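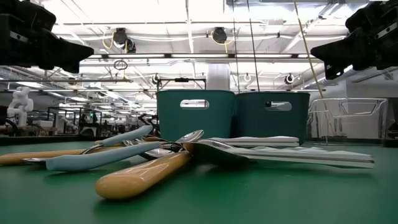 The Bachmann Vostitz Swamp Guard is a reissue of a figure first sold in 1977, and the listing calls it "fully poseable." We would read that with care. The shoulders and hips turn, the knees bend one way, and the neck is fixed. Pile up a few of his weapons and they cross over each other like kitchen utensils left on a table, so the count on the box is generous, but he can only hold one at a time, and not tightly.

Bachmann says the mold is the original. Maybe. The fists look softer than on our old one, and the belt detail is gone. The paint on the eyes is better, we'll give them that.

The "battle-worn" finish is a brown wash. It rubs off on light carpet.

Scale: fits with the Clenen figures, a little tall next to Mekel
Accessories: 19, counting the stand and both halves of the shield
Package: window box, reclosable if you go slowly
Edition: "limited" to 300 per store order, whatever that means

Collectors ask whether it will go up in value. The last Vostitz reissue was supposed to, and we still have more than 100 of them in the back. Buy it if you like swamp guards.

The second wave is promised for September. Bachmann has promised that before, so we are not taking preorders. Opened figures can't be returned unless a joint is broken.

Page updated 12 August 2026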